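Ticket 188: Task recorder saves the drive but loses the pick-up
Product: Padimetti remote teaching, practice bedroom
Opened by: Felicja Jakubowski
Status: open, waiting on Caldeira build
27 August 2021

Felicja wrote:
Hello all, and sorry in advance for the length of this! I've been steering by headset through the "bring me the clock" task, and the base movement records beautifully. As soon as I squeeze the trigger to close the hand, though, the recording stops adding steps. The hand goes on obeying me, so I didn't notice until playback, when the robot drove up to the bed very nicely and then just stood there. Same result on 5 tries. I've put in the views from the room as I had it loaded.

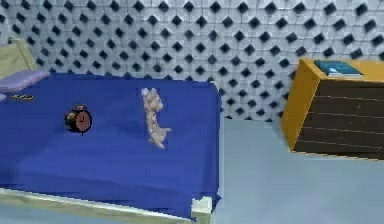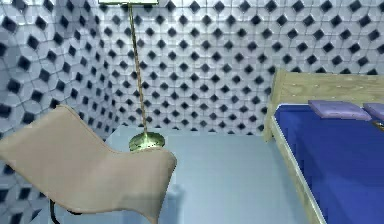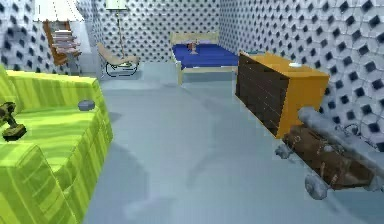 Laurinda Moreira replied:
Thank you, Felicja, no need to apologise, I'd much rather have too much than too little. Could you tell me which control profile you're on? We changed the trigger mapping in April, and the older profiles still send the squeeze on channel 9, where the recorder no longer listens.

Felicja wrote:
Ah — it says Plarkness, old layout. I copied it over from my previous machine and never gave it another thought. Switched to the new one and the squeeze is in the log now, hurray! Playback closes the hand a touch early, however, so it shuts on thin air a little short of the clock.

Laurinda Moreira replied:
Good, that's one half of it. The early closing looks like a timing slip, 23 steps in the file you sent me. Tomás Guerreiro has a fix going into the next Caldeira build. Until then, please pause for a breath before you squeeze, and keep the old recordings, as he'd like to test against them.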